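Gruslow Storage Bin, Translucent White
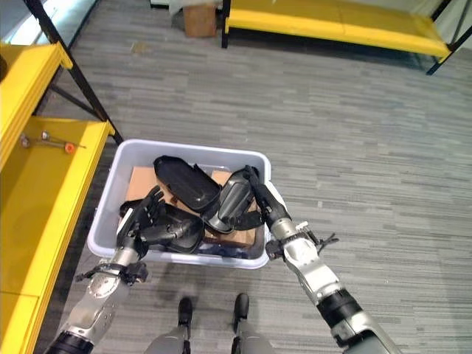
Translucent white bin holding black plastic parts, with cardboard inside.

A plain rectangular bin for parts, offcuts and odds and ends. The corners are rounded and the rim is thick and rolled, so there is no sharp edge to lift by. The plastic lets light through and has a slightly bluish look in daylight.

Long or curved pieces can go in loose. For glossy parts that mark easily, put a sheet of cardboard in first. Cardboard is not supplied.

Wipe clean with warm soapy water. Do not use solvents. Keep away from heaters.

Product code: 3632
Colour: translucent white
Lid: sold separately, code 886
Pack size: single, or box of 7

Orders for Oltosville placed before noon go out the same day. Trade prices from Forough Mirzaei at Hivgate, extension 545.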